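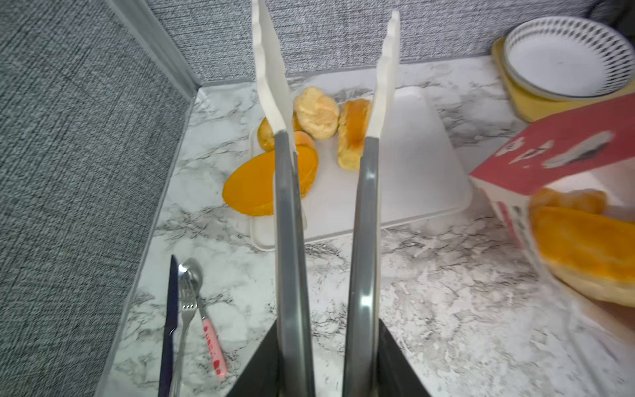

Bakery station, Hiltport open house. Pastries, tray, box.

Got in at 9, coffee was bad, badge had my name wrong. Whatever. Notes below are for Denise Whitlock and anybody else who has to sign off on the equipment plan before August. Typing this on the train so excuse the mess.

Went with Azlan Chin. He did the floor, I did the money questions. Hiltport had four rooms open, we saw three. The bakery and table-setting work was the one worth the trip -- closest to what we want at the commissary, packing and plating, odd shapes, soft stuff. Crowd was two deep most of the morning and the sound system kept cutting out.

So-ying Kao gave the talk. Quick, no slides, thank god. Main points as I got them down:

Arms are maybe half the real cost. The rest is fingers, cameras, mounts, cable, a bench that doesn't wobble, and somebodys time. She said budget the time first. Azlan wrote that down twice.

Buy spare fingertips on the first order. Lead time from Trelon is 90 days right now and they won't split a shipment.

Food-safe everything gets its own line. Do not bury it in "misc." Our last plan did exactly that.

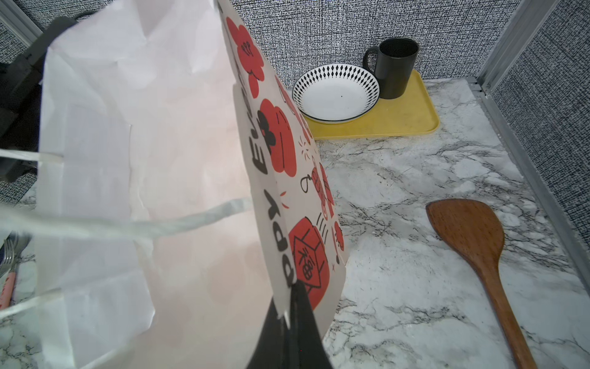 Then the Q&A, which ran long. I asked about bags and boxes, as that's where our people lose the most time. She was straight with me -- stiff trays are easy to quote, paper and thin card are not, and any vendor who gives you one price for both hasn't tried it. Wants us to bring our own packaging to a trial before we sign anything. Pisov charges 701 a day for a trial bench, operator included. Shih does it free but only if you've put a deposit down, and the deposit is 1,000, non refundable. I lean Pisov. King-fai Shek leans Shih, he can make his own case on Monday's call. (Edit: call is moved to Sunday evening, sorry all.)

Lunch was sandwiches. Fine.
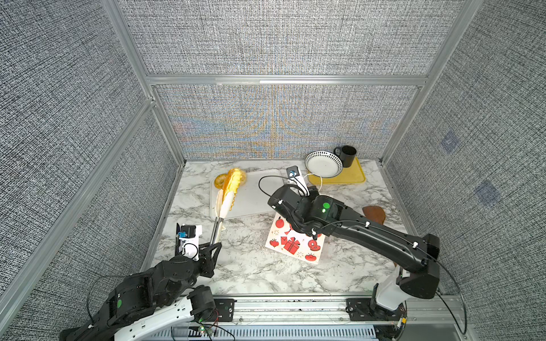 Bench planning, the part I really came for. We have been arguing single arm or pair since winter and I'm now for the pair, even if it means one station in year one and no second. Price the station as one unit -- arms, rail, cameras, walls. Having both arms bolted to one rail along the front of the counter leaves the back and sides free for the panels, and I'd like our quote drawn up the same way. Also plain kitchen tongs in the gripper for the food, so put tongs on the list too, they're cheap and we can get them anywhere. Floor space I still need from Zubaida Siddiqui, she has the drawings.

Stuff I didnt get an answer on:

Service contract, is it per arm or per station. Asked twice.

Who pays freight on a return.

Whether the camera cables count as wear parts. At 100 a cable that adds up.

Would I go again -- yes, but earlier, and with our own boxes under my arm. Parking is on the north side, the sign for it is wrong. Azlan has the brochures and the Trelon price sheet, bug him for copies. Numbers go in the shared sheet tonight if the train wifi holds.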